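**Hafstein sorting corner – June update for Hrefna Eyvindsson**

Quick one, sorry, short on time. Small bottles now get sorted by cup color. Gray cup = bottles with caps still on, yellow-green = loose caps. 11 staff briefed so far, Ketill did most of it.

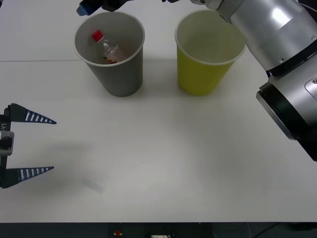

Still open: 2 more tables to set up, and Liviu wants labels on the cups. Paper cups are cheap but proably won't last – pricing sturdier ones from Dikum. No change to budget. Next note after Sunday.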